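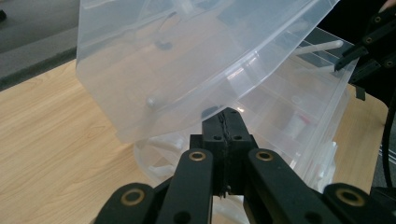

## Casar Clear Storage Boxes with Lids

The Casar line is a range of transparent polypropylene storage boxes for shelves, closets and workrooms. All sizes share one wall profile and one lid pattern, so boxes bought at different times can be mixed on the same shelf. The boxes are sold by Culance in single units and in cartons.

Model numbers ending in L include a lid. Model numbers ending in B are the box only. Lids can be ordered separately under the same number with the suffix K.

### Material

Box and lid are molded from clarified polypropylene. The plastic is see-through but has a faint haze, which is more noticeable at the corners where the wall is thicker. It doesn't contain added fragrance or antistatic coating.

Polypropylene bends before it cracks. At room temperature the side walls can be pushed inward by hand and will return to shape. In an unheated garage in winter the material is stiffer, and a loaded box should be set down flat and not dropped onto a corner.

The boxes aren't food containers. Packaged food may be kept in them. Loose flour, rice, pet food and the like should go in a sealed container first.

### Sizes

| Model | Use | Lid | Stacks on |
|---|---|---|---|
| Casar Low | Paper, cables, craft supplies | Snap | Low, Standard |
| Casar Standard | Clothing, toys, linens | Snap | Low, Standard |
| Casar Deep | Blankets, seasonal items | Latch | Deep |
| Casar Underbed | Shoes, bedding | Hinged, split | Underbed |

Low and Standard have the same footprint. Deep is wider and won't sit securely on a Standard lid, even though the edges appear to line up from the front. Measure the shelf at the lip of the box, not at the base – the walls taper outward toward the top.

### Lids

The snap lid closes over the rim on all sides. Press the two short sides first, then the long sides. To open, lift at either corner tab.

The latch lid has two latches, one at each end. They are separate parts and can be replaced without tools. Flex the latch outward until the pin clears its socket, then pull down. Replacement latches are supplied in pairs.

Neither lid is airtight or waterproof. They keep out dust and light splashes. For damp basements, use the optional foam gasket, which fits Deep only. The gasket slows moisture but doesn't make the box suitable for standing water.

### Stacking and load

- Stack filled boxes with the heaviest at the bottom.
- Don't stack boxes without lids when they are full. Empty boxes nest inside each other with the lids off.
- Don't stack Underbed units more than two high.
- Carry by the molded rim. The rim isn't a hanging point, and the boxes shouldn't be suspended from hooks or rails.

New boxes that have been nested in the carton may hold together tightly. Twist the inner box slightly to let air in, then lift. Pulling straight up on both rims can leave white stress marks in the plastic. The marks are cosmetic and can't be removed.

### Cleaning

Wash by hand in warm water with dish soap and dry with a soft cloth. Abrasive pads will dull the surface permanently. Label residue comes off with cooking oil, followed by soap. Avoid acetone and paint thinner. The boxes aren't rated for dishwashers – the drying cycle may warp the lid enough that it no longer snaps.

### Labels

Casar boxes accept any paper label. The Emby label holder is a clip-on sleeve that slides over the rim at the front and takes a folded index card. It fits Low, Standard and Deep. It doesn't fit Underbed, where the hinge is in the way.

### Ordering and returns

Unused boxes can be returned to Culance within 365 days with the order slip. Lids and latches are accepted back only in unopened bags. Cartons damaged in shipping should be reported before the boxes are put to use.

The Ní Mhurchú shelf insert, formerly listed on this page, has been moved to Shelving. Model numbers for Low and Standard changed in May. Orders placed with the old numbers will still be filled.

Page revised July 24, 2026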